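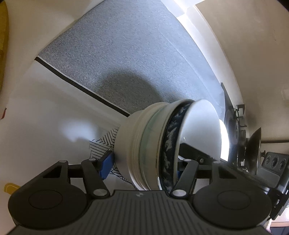
Speaker notes: Buying a used car that was built to be fast
Talk for the Prultville car club evening, Friday, start 7:30

Slide 1. Opening

Good evening, thank you for coming. My name is Oksana Chornovol. I have worked as a mechanic for many years, first in my home country and then here in Prultville, and for the last part of that time mostly on sports sedans and coupes.
Say at the start: questions are welcome during the talk, please only raise a hand so that I can finish my sentence.
Thank Vasylyna Moroz for checking my slides and for letting me talk about her car.

Slide 2. What the talk is about

Many people tell me they want a fast car that is ten or fifteen years old. The price has fallen very much. A car which was a dream for a doctor or a lawyer when it was new now costs the same as a small new hatchback.
The price of the car has fallen, but the price of the parts has not. A brake disc for a heavy car with a strong engine costs the same today as when the car was in the showroom, sometimes more.
Pause here. Let them think about it.

Slide 3. The example car

The car is a Delorme coupe. It has 383 horsepower and rear wheel drive, with an automatic gearbox. Vasylyna bought it in April from its second owner.
She paid a fair price. In the first months she then spent 4,000 dollars on it, and this was with me doing the work at a friendly rate. Nothing was broken on the day she bought it. It drove well and it stopped straight. All of this money went for things that were old or worn.
Do not read the whole invoice. Mention tires, front discs and pads, rear shock absorbers, all fluids, two engine mounts.

Slide 4. Papers first

Before you look at the car, ask for the papers. I look for these:
Oil changes, with the mileage written down each time.
Gearbox oil. Some sellers will say that it is filled for life. Ask them whose life. (Small joke, go on quickly.)
Brake fluid. It takes in water from the air, and on a fast car this matters more, as the brakes get hotter.
Receipts for tires. If the owner bought four different cheap tires for a car with this much power, I begin to worry about what else was bought cheap.
A thin folder is not always a bad sign. Some honest people throw papers away. But then the price should be lower, and you should say so to the seller.

Slide 5. Cold start

Call the seller the evening before and ask that the engine is not started until you arrive. When you come, put your hand on the hood or near the radiator. If it is warm, ask why.
Listen to the first ten seconds. A short rattle that goes away can be the timing chain tensioner waiting for oil pressure. A long rattle is a different conversation.
Look at the exhaust. A little white vapor on a cool morning is normal. Blue smoke is oil. White smoke that stays and smells sweet can be coolant.
Play the two sound clips. First clip is the healthy engine, second is the bad tensioner. CHECK VOLUME BEFORE THE TALK. Last time the first row jumped.

Slide 6. Brakes and tires

Look through the wheel at the disc. Run a finger over the outer edge when it is cold. If you feel a high lip, the disc is worn.
Read the date code on the tire, the last four digits, week and year. I have seen sports cars with deep tread and tires older than the owner's children. They look beautiful and they have almost no grip in the rain.
Look at the inside shoulder of the tires as well, with a lamp. Many fast cars are set up with the wheels leaning in a little at the top, and the inner edge wears first. From outside you see nothing.
If somebody asks about speed ratings: the letter on the side of the tire must fit the car, also when you never drive at that speed. Check the owner's manual for the correct one.

Slide 7. Test drive

Drive for at least 28 minutes. People laugh at this number. It comes from my own habit: 20 minutes to bring all the oils to working temperature on the road where I live, and then eight for the real test.
Start gently. Turn off the radio and close the windows.
Let the gearbox shift by itself, slowly, up and down. You should feel very little. A knock when it goes into second while slowing down is common on this type, and often it is only a mount.
When everything is warm, find an empty road and accelerate firmly, within the limit. The car should pull evenly. If the power comes and goes, do not accept the explanation "it only needs a sensor." If it needs only a sensor, the seller could have changed the sensor.
Brake firmly from medium speed with light hands on the wheel. Vibration in the wheel usually means the discs. Pulling to one side can be a caliper.
At the end, let the engine idle for some minutes and watch the temperature needle.

Slide 8. Modified cars

This slide makes some people in the room unhappy, so speak with a friendly voice.
A modified car can be very good if the work was done well. Vasylyna's car has a Flekness exhaust and Clindine springs. We kept the exhaust. The springs we took off, because the car was too low for the entrance of her garage, and she did not like how it rode.
Ask who did the software, when, and if the original file was saved. Ask if the original parts come with the car. They have a value even if you never fit them.
Tell your insurance company about every change. Do it in writing.

Slide 9. The money for the first year

My rule is to keep one quarter of the purchase price in the bank, separately, for the first year. If you cannot do this, buy a slower car or a cheaper one. I know that it hurts to hear it.
Insurance: get the quote before you see the car. After you see the car you will not listen to the quote.
Fuel: the Delorme asks for premium. On short trips in the city it drinks like two normal cars.

Slide 10. Would she buy it again?

Give the microphone to Vasylyna, if she wants. If she does not want, say only that she has driven it every weekend and that she has not put it up for sale.

Questions

Likely ones, with short answers:
Electric fast cars? I do not have enough experience with them at that age. Ask for a battery health report, and have a specialist read it.
Is high mileage bad? With good papers I prefer a car that was driven on the highway to one that stood for five years under a cover. Seals get dry, and mice eat cables.
Will I look at a car before somebody buys it? Yes, with an appointment. Not on the parking lot after the talk, it is dark and I have no lamp with me.

Leave the checklist on the table by the door. Take back the adapter for the projector.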